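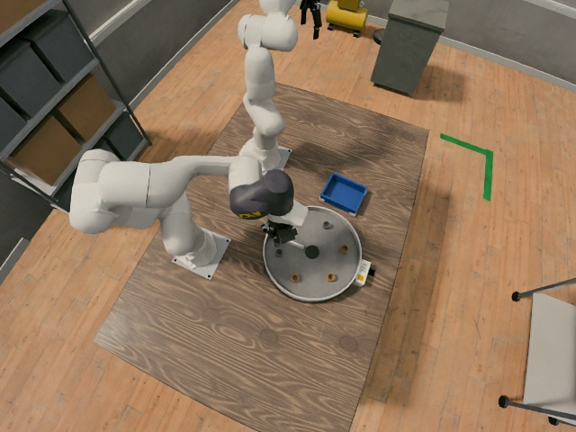
Drallden turntable cell: data card

Version 2. Maintained by Ngaio Donnelly. Last edited Feb 18, 2018.

What is in it

135 simulated runs of a two-arm cell with a round turntable, built to study the ring sorting job at the Wellis plant. Each run has joint positions, gripper state, turntable angle and a plain text log. The file naming follows the old Potura layout, so scripts written for that will load these without changes.

What it was made for

Wellis wanted to know if two arms could take over the ring station on the day shift. The slide deck said yes before any of these runs existed. I would ask people to look at the logs first.

Of the 135 runs, 43 stopped early. Most of those were a missed pick at the turntable rim. In the simulator a missed pick costs nothing. On the floor a person has to walk over, clear the piece and restart the cell, and that person's time is not in the savings estimate I was shown.

What it changes for the people there

The plan moves two operators from sorting to "supervision." Nobody has written down what that means. The operators at Châu, where a similar cell went in last June, told me they now do the same number of hours with more standing and less say over the pace. Their pay grade did not move. I have no numbers from that site and this set should not be used to argue about it either way.

Known gaps

No people are modeled. No worn or dirty parts. Lighting never changes. Cycle times assume the turntable is loaded correctly, and loading is still done by hand.

Please don't quote the cycle times as a staffing figure. It has been done once already.

Corrections go to Ngaio, with the run number in the subject line.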